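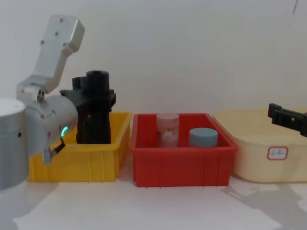 Yellow, red and cream: tubs for the jars and other odds and ends.

I finally tackled the jar cupboard this week, and I'm so pleased with it! The trick was tubs. I used to line everything up on the shelf, and whatever I wanted was always at the back. Now I pull a whole tub out, find what I'm after and slide it back in - easy. Put the tall jars to one side and the short ones next to them, so you can read every lid.

Don't fill a tub to the brim, by the way. Mine hold nearly nine jars each, but they get heavy and then you're hauling them out with both hands.

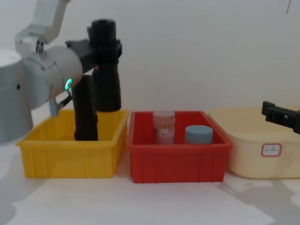 Do the tubs need to match?
Any colour will do, as long as they're much the same height and slide in and out of your cupboard without catching.

Labels next. I stick mine on the front, low down, and write in pencil so I can change my mind (I do, often). The ones I bought at the market in Fuldale peel off cleanly, even after a wash.

Then there are the bits that don't belong anywhere - pens, little bottles, spare caps.

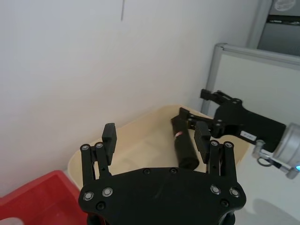 Those all go in one low, wide tub, and I have a sort through it every September. Anything I haven't touched in the meantime goes out.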